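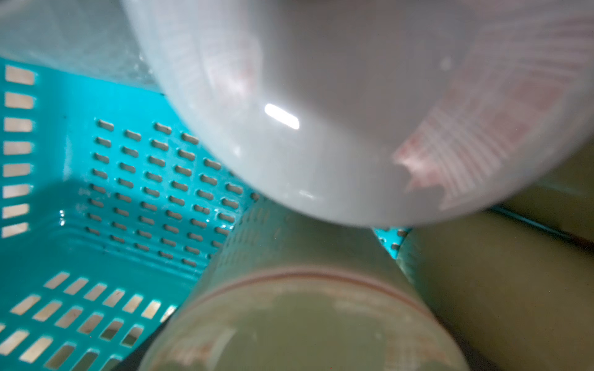 Gobelet blanc translucide à motif rose, panier turquoise ajouré.

30 janvier 2024

Repris le tri des gobelets Figueiredo, laissé en plan avant le déménagement de l'étagère. Les blancs à impression rose vont dans le panier turquoise, les unis restent dans le carton Sovden. Ne plus les mélanger, on perd un temps fou à la pesée.

Le motif se voit à travers la paroi, donc inutile de retourner chaque pièce pour savoir de quel lot elle vient. Garder le film plastique froissé, il resservira pour l'emballage.

Rinçage à l'eau tiède, 2 passages, puis égouttage dans le panier. Pas de torchon, ça laisse des peluches sur l'impression. Le lot 786 est à traiter à part : Clementina Henriques veut le comparer avec celui de Grondau avant qu'on y touche.

Étuve toujours réglée sur 80, à baisser avant d'y mettre quoi que ce soit de ce plastique.

À faire : étiquette sur le panier, commander du film, demander à Prornum si la livraison de mars est maintenue.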